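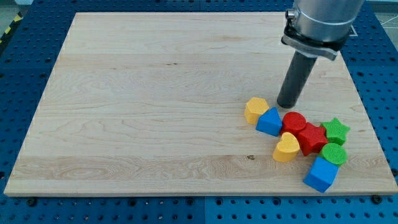
Section 4: Oiling and Caring for Your Tarkasell Board

Welcome to the fun part! Oil brings out the grain in a way that still makes us grin every single time, and it's the best thing you can do to keep a new board flat and happy for years. Set aside an evening for the first coat (Friday works nicely, then you've got the weekend for the rest).

What you need

Tarkasell board oil, or any food-grade mineral oil
Two clean cotton cloths
Sandpaper, 400 grit
A small bowl of warm water
Rubber gloves, if you like

4.1 Raising the grain

1. Wipe the board with a damp cloth, both faces and all four edges. The wood will feel a bit fuzzy as it dries. Good! You want that to happen now and not after your first batch of onions.

2. Stand the board on its edge and let it dry overnight.

3. Sand lightly with the 400 grit paper, always along the grain. Go easy. A few passes will bring the surface back to silky smooth.

4. Brush off the dust and wipe with a dry cloth.

Note: Small knots and wavy patches of grain are part of the wood. Don't try to sand them out. Hazel Van Dusen, who wrote the first version of this guide, used to pick the knottiest boards in the shop for her own kitchen.

4.2 First oiling

5. Pour a puddle of oil the size of your palm in the middle of the board and spread it with a cloth. Watch the color change, it's lovely.

6. Work the oil into the end grain too. Ends drink far more than faces, so keep going until they stop soaking it up.

7. Turn the board over and do the other side. Oiling one face only can make a board cup.

8. Leave it on its edge until morning, then wipe off anything still sitting on the surface.

9. Repeat steps 5 to 8 the next day. Very thirsty boards may want a third coat.

CAUTION: Do not use olive, corn or sunflower oil. They go sticky and start to smell.

CAUTION: If you use a drying oil such as linseed, lay used cloths flat outdoors to dry. Never leave them balled up, as they can heat up and catch fire.

4.3 Everyday care

Wash by hand with mild soap, rinse quickly and dry right away. No dishwasher, no soaking, not even once!

For garlic or fish smells, sprinkle on coarse salt, rub with half a lemon, wait 2 minutes and rinse. Xiuying Tian in our workshop swears by this one.

Re-oil when water stops beading on the surface. In a busy kitchen that may be once a month.

Note: Deep knife marks can be taken down with 80 grit paper before you go back to 400. Start again at 4.1 afterward.

For juice grooves and rubber feet, go to Section 5.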